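Forum: Play Resources and Equipment
Topic: Storage of coloured wooden cubes: open basket or lidded tub?

ristel_resources
Posted 27/05/2023

Our centre is reviewing how small wooden blocks are presented and put away. The present arrangement is a woven basket on a table with a white cloth, and children are asked to return each cube to the basket at the end of the activity. Some staff would prefer lidded plastic tubs. Comments from other services are invited before the order is placed.
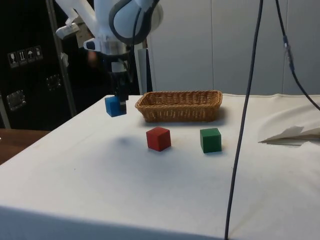 The budget allows $200 for the whole room, and the preferred basket is one with a long, low shape. Depth has been our main difficulty in the past, as smaller children could not reach the bottom. Tight weaving with a rolled rim, as on the basket behind the red and green cubes, is also easier on small hands than cut cane ends.

enden_oshc
Replied

We would caution against wicker in any room where food is served. Our service withdrew its baskets in May after crumbs collected in the weave and could not be brushed out. Tubs can be washed in the sink and stacked.

ristel_resources
Replied

Noted. Food is not served at this table. The cloth is used for blocks and sorting only, and the basket stands well back so that there is working space in front.
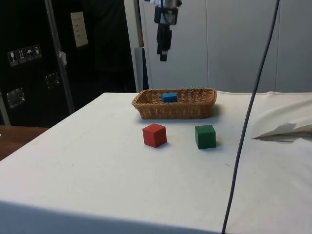 Alemneh_Coordinator: Our service holds the opposite view to Enden. Children put things away more readily when they can see what is already inside. With a lid in the way, the blocks tend to be left on the table. We have kept open baskets for 2 years and would not change.

enden_oshc
Replied

That has not been our experience. A clear tub without its lid gives the same view. The real question is what condition the cubes are in, and whether the finish will stand up to regular wiping.
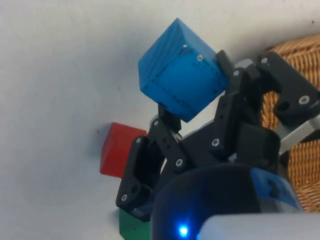 Finish should certainly be part of the review. Our policy is to wipe with a damp cloth and dry at once, and never to soak. A colour that lets the wood grain show, as on the top of the blue cube, is acceptable to us provided it is sealed. Any cube that has become rough should be sanded or withdrawn.

jendness_supplies
Replied

For comparison, a set of 80 cubes with one basket was quoted to us at $199. Delivery was extra. We would suggest asking for the basket separately, as the one included was too deep for the purpose.

Alemneh_Coordinator
Replied

May I also raise the cloth? White shows the colours very well, but it marks easily and needs frequent laundering. A wipeable cover would be more practical.

ristel_resources
Replied

Agreed in part. The cloth is due for replacement and the marks are plain enough. We would still prefer fabric, as cubes make less noise on it. 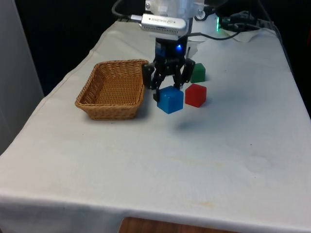
Wicker basket and cubes on the present tablecloth.

enden_oshc
Replied

Our preference for tubs stands, though we accept that a table kept free of food is a different case. Please post the final order when it has been approved.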